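Rolling a short hedge vs. letting it expire — forward points question
Forum: Currency Risk and Hedging

clegg_desk
We invoice in euros and report in dollars. Current practice is a one-month forward, rolled each month, covering 60 percent of booked receivables. Turkton's treasury portal now quotes a six-month outright at a spread of 2 pips, against the 125 I was paying per year in rolls. Is there a reason to stay short-dated? 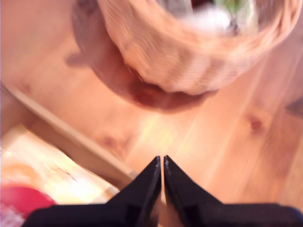 The receivables themselves run three to five months, so every roll settles in cash before the customer pays. That gap goes on the credit line.

lurncombe
Then match the tenor. You are financing mark-to-market swings for no benefit. Forward points are the rate differential either way.

basis_bob
Disagree in part. Points on the six-month lock in today's differential. If you expect the two central banks to converge, rolling is cheaper. Also check whether that spread is all-in or before the credit charge.

lurncombe
That is a rates view, and a receivables hedge is the wrong place to hold one.

clegg_desk
Fair. The quote is before the credit charge. I asked on Sunday and have no answer yet. 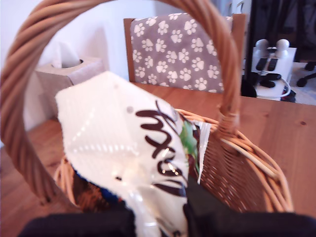

A second problem is that two customers pay early in September most years, so a fixed date leaves me over-hedged for a few weeks.

F. Okeke
Ask for a window forward. Jutcombe prices them off the worst date in the window, so keep it narrow. An early draw on a standard forward does the same job with a near-leg swap, but you pay the spread again.

basis_bob
Agree with Folasade on the window. I would still leave a third of it rolling.

clegg_desk
Will get both priced and post the numbers.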